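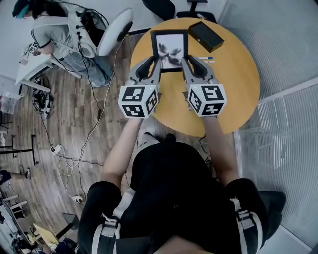

The Londel method is a way of teaching two-handed tasks to robots from demonstrations given by people, with no robot present while the recording is made. It was developed at the Pernen laboratory by Ama Odoi and Lauri Pesonen, and first described in a report dated 2023-02-04.

Method

The demonstrator wears a harness and holds a gripper in each hand. Each gripper carries a cube printed with black and white square markers, and a camera looking down from head height follows the cubes as the hands move. Several faces of a cube are often in view together, which helps a great deal when the wrist turns. The path of each gripper is worked out from the markers and then replayed on a pair of robot arms with matching fingers.

Tasks are drawn from ordinary rooms and desks. Standing a picture frame upright on a round table, with one gripper at each lower corner, is a good test of the method: both hands must agree on height and tilt the whole way through, and a small error in either one twists the frame.

Results

The first collection held 3000 demonstrations, of which 2985 could be used. Salim Kioko then trained a controller on only 500 of them and found that it could already manage 9 of the tasks - a delightful result for so small a set. Lizeth Grajales repeated the work in May at Vesovstead, using different tables and lighting, and reached much the same finding.

Limits

Tracking suffers when one cube hides the other, as happens when the hands work close together. Peter Gajdoš proposed filling these gaps from the motion just before and after. The method also records nothing of how hard the fingers press, so soft objects remain difficult.

See also: Kashindye gripper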